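4.2 Paid extras and the promise of more
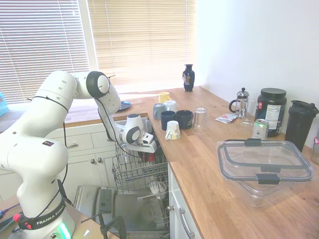 Figure 3. Robotic arm with its gripper above the pulled-out upper rack of a dishwasher.

The second claim we examined is that visitors value a paid extra in proportion to how much of the main visit it adds to. Operators like this claim, and it appears in one form or another in most of the trade material we read. It supports charging separately for a walk-through, a boat ride or a behind-the-scenes room on the grounds that those who buy it will be the ones who want it most. We doubt that the evidence is as strong as it is made to sound.

Our material comes from two sites. Takwood is a woodland attraction with a small railway, a maze and a seasonal indoor show. Pollock is an old mill converted into a set of themed rooms, where visitors pay at the gate and then again for the upper floor. Both are run by Bremosent, which gave us access to its comment cards but not to its takings, so nothing below should be read as a statement about profit. We collected 110 written comments in July and coded each one by hand. Of these, 29 mentioned a paid extra by name. The rest spoke about food, parking, queues, toilets and the weather, as visitors' comments tend to.

It would be easy to treat the 29 as the voice of people who bought the extra. They aren't quite that. Several were written by parents who stood outside while a child went in, and at least one by a visitor who had been put off at the ticket window and wanted to say so. Earlier studies of attraction pricing often skip this step. A complaint about the price of a show is then counted as a complaint about the show, and the two drift together in the tables. We kept them apart wherever the wording allowed it, though in a few cases we had to guess, and another reader might have guessed differently.

What stood out was how seldom length came up on its own. Pollock's upper floor is short, and we had expected to read that it was too short. Visitors did say this, but nearly always next to a remark about what they had been led to expect. The leaflet for the upper floor speaks of a "journey through the mill", and a person who has been sold a journey will notice that it has 2 rooms. At Takwood, where the indoor show is advertised by its running time and little else, 7 comments mentioned the show and none called it short. The numbers are small. We would not build a price list on them, and we are wary of anyone who would.

There is also the matter of the actors. Both sites use live performers in their paid extras, and the trade view is that a good performer can rescue a thin script. Our comments give this some support - performers were praised even in otherwise sour cards - but praise for a performer did not seem to soften the final judgement on value. A visitor could write warmly about the person playing the miller and still advise friends to keep their money. The usual survey form, with its single question on overall enjoyment, has no way of catching this. It would record a middling score and leave the operator to make of it what it liked.

Bremosent has since moved both sites to the Tonix feedback system, which asks visitors to rate each part of the day on a sliding scale. We have seen the form in use and are not persuaded. It offers the paid extra as one item among many, gives no space to say what was expected beforehand, and cannot be sent until every slider has been touched. Visitors who skipped the extra must still rate it. The resulting averages look tidy, and we suspect they will be quoted for that reason.

None of this shows that the original claim is false. Some visitors may well prize an extra for what it adds to the day, and a site with a longer season or a richer show might find plenty of them. Our objection is narrower. The claim has been repeated on the strength of scores that mix buyers with non-buyers and price with content, and in our own cards the wording of the advert did at least as much work as the length of the visit. Section 4.3 takes up the adverts themselves, starting with the boards at the Pollock gate.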